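Penner cell, notebook, June

Overnight run on the lid-and-mug routine. Goal was 2,000 cycles. Got 163. The log says "gripper comm timeout," then "gripper comm timeout," then, for variety, "protective stop."

First suspect was the Zitix driver, on the grounds that I had updated it at 16:30 and gone home pleased with myself. Rolled it back. Same fault 28 cycles later, so the driver gets an apology and I get my afternoon back in small pieces.

Second suspect, the cable. Jogged the wrist by hand with the status page open. Link is solid until joint 6 goes past the approach angle for the mug, then it flickers. Wiggling the connector at the gripper does nothing. Wiggling the cable a hand's width upstream kills the link every time. Broken conductor, I think, right where the slack folds over on itself.

The part I like less: after a timeout the gripper keeps its last command but the arm goes on with the next waypoint. That is how we got the protective stop. It pulled on a closed lid until the force limit objected. The limit is set sensibly. The program isn't, and I wrote it.

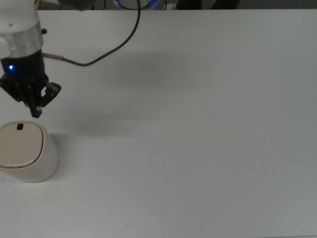
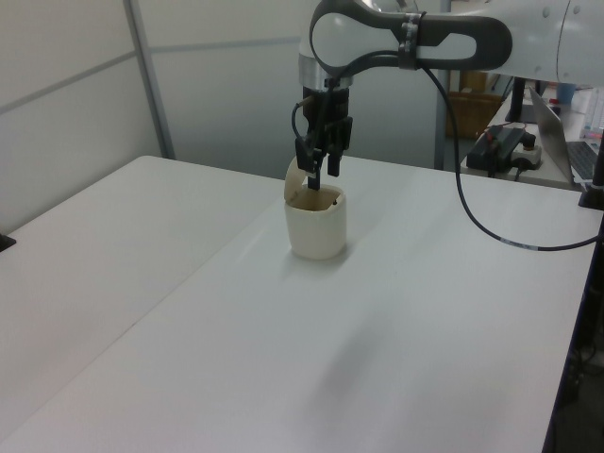
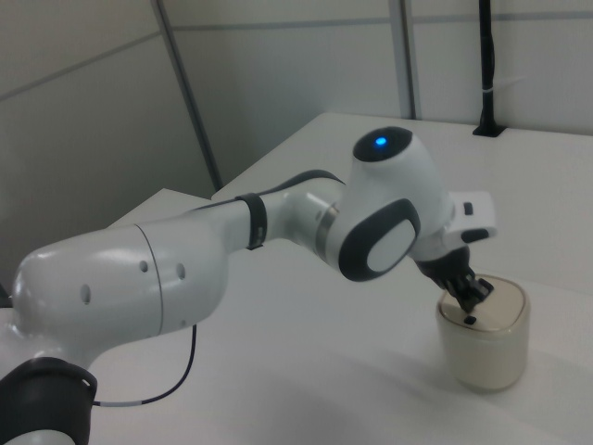 Cable slack shows in all three.

Mahfuz Weerasinghe
Test technician, Penner cell

Spare cable is on order from Henness. Until it shows up, hand-guided moves only, speed turned down, and stay off the mug approach. Added a link check before each lift; it has caught 4 dropouts so far and stopped the arm each time. Still need to test it with the gripper unplugged mid-move. Demeck want the cycle numbers for their report. I have sent them 163 and no adjectives.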